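Re: [clurnia-club] grippers, candy, and who has the spare tags

Hi all,

Gyu-bin Seol wrote:
> Can somebody post where we are with the hand grippers? I missed the
> last two meetings and the build page still says 2019 entry form "coming
> soon". Also, are we doing the toilet task or the candy task? I need to
> know what to print.

Both, sorry! The Nadby rules let each team enter two chores, so we're practicing the bathroom one and the sorting one side by side. I wore the pair for a good chunk of the evening and my wrists are still complaining (the printed bodies are heavier than the old ones, no question). 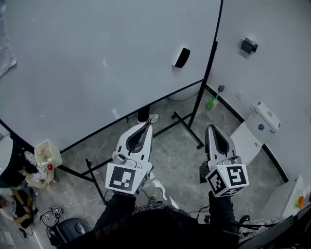 [bathroom]

Marker cubes stay on the base of each gripper, one per hand, and please check they're tight before you start. Kratochvíl's script throws out any run where it loses a cube, and we lost a bunch that way in April. The brush is the hard part of this one. My best advice is to come at the handle from straight above and go slow, slower than feels sensible. Long sleeves are fine, and mind the cables on the floor!

For the candy we've got red, green and orange so far. I'd love to try more colors but let's get these going first. Keep the two hands well apart, because if one gripper passes in front of the other's tag you can kiss the tracking goodbye.

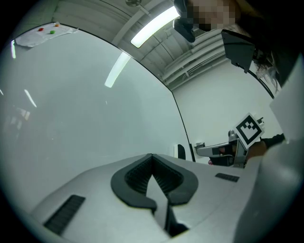 [printing]

Gyu-bin, what we need from you is finger pads, the black ribbed kind, with the same V shape as now. Tandovness has the files. If you can get a set done before the next meeting I will bring cookies, and that's a real offer (oatmeal, or tell me what you like).

More when I've sorted through the recordings,
your tired gripper person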